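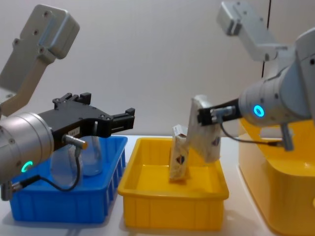
The two-armed sorting cell at Polulum. The right arm is holding a packet at the yellow bin.

The hard part of putting a packet in a bin is deciding when to let go. Polulum, a small software firm, has spent much of its time since April on that decision, and on the planning that leads up to it.

The task sounds modest. Two arms share one white table. They pick up bottles, cartons and packets and place them in plastic bins. Customers such as Dostico, a mail-order supplier of household goods, want the same cell to handle a new product without a week of reprogramming.

Polulum's program is called Hiebert, and it is split into layers. The lowest runs the joints and fingers. Above it sits a planner that works out a path for each arm, and above that a task layer that decides which arm does what. The layers used to be one large program. Splitting them made faults much easier to trace, although it also meant writing a good deal of code just to pass messages between them.

Sharing a table is where the planner earns its keep. With two arms reaching over neighbouring bins, a path that is clear when it is worked out may be blocked by the time the arm gets there. An early version of Hiebert dealt with this by locking the whole table whenever one arm moved. It was safe and very slow. The present version reserves only the space an arm will sweep through over the next 20 steps of its path, and releases it as the arm moves on.

Cables have to be counted in that space too. A cable hanging below a wrist takes up room that the drawings of the arm leave out, so the planner wraps each wrist in a padded shape a little larger than the metal.
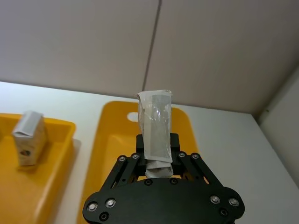
Perception is the other half of the job. Clear plastic film is awkward for a camera, as every crease throws back light and the outline changes when the packet turns. The vision software was first asked to find the exact edges of each item. It often gave up on anything shiny. It now suggests up to five grips, scores them, and looks again once the fingers have closed. If the item has shifted, the planner corrects for the new angle before moving to the bin.

The team tests all this with a replay tool called Over, which stores the camera views, joint positions and planner decisions from each run. A stored run can be put through a new version of the software without touching the arms. The library holds 253 runs, and every change has to get through the lot before it goes near the table. Seven of them are kept as a short check for small edits.

Replay has limits. It can show that the new planner would have picked a different path, but it can't show how a soft packet would have bent on the way. Changes to grip force still have to be tried on the arms.

The next piece of work is passing items from one arm to the other, which needs both grippers to agree on who is holding what. For now, each arm finishes what it picks up.

Comments (3)

palletjack
We had the same trouble with shiny film on our packing line. Changing the lights helped more than changing the software.

M_Orrin
Would have liked more on the message passing. What happens if the task layer stops halfway through a move? Does the arm hold still or finish the path?

tinbox44
Good piece. The bit about padding the wrist for cables is something we learnt after breaking two connectors.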